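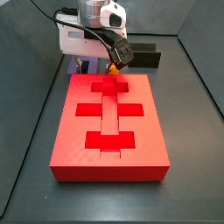

We've just opened the books for our spring round of email marketing help at Lisdale, and I'm rather chuffed! I've got room for 25 small firms, each getting a mailing list tidy-up and 50 minutes on the phone with me. A good campaign should fit your customers as closely as a piece made for the cross-shaped hollow in that red block, so we'll sort your list by what people buy. It's £198 all in, and places run until the end of April. Drop me a line if you fancy one.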